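Andden Community Learning
Home Organising, Session 2 notes: Baskets and small storage

Hello again, and thank you for bringing in such a lovely jumble of things to sort last time! These notes go over what we covered before the tea break, with a bit extra that I ran out of time for.

Start with the shelf, not the basket. Measure the depth at the bottom as well as the top, as a basket with sloping sides takes up more room at the rim than at the base. My own pantry shelf is 19 cm deep and I learned this the slow way, with a basket that stuck out all winter.

Colour is a handy label. Pick a dark weave for one kind of thing and a lighter one for another, and the family soon catches on (mine mostly did).
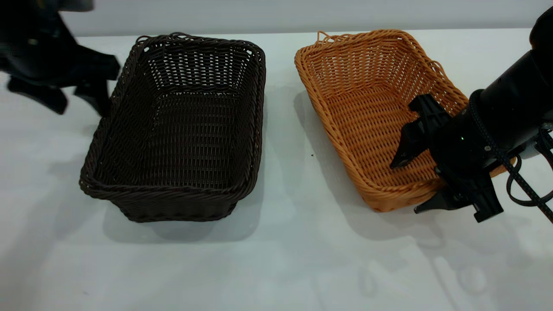
Woven baskets do gather crumbs and dust between the strands, so give them a going-over with a soft, dry brush every month or so. Line them with a tea towel if you're keeping small bits like buttons or batteries.

For next session, please empty one drawer at home and bring a list of what was in it. Mine had 17 pens. Handout 3 will cover linen.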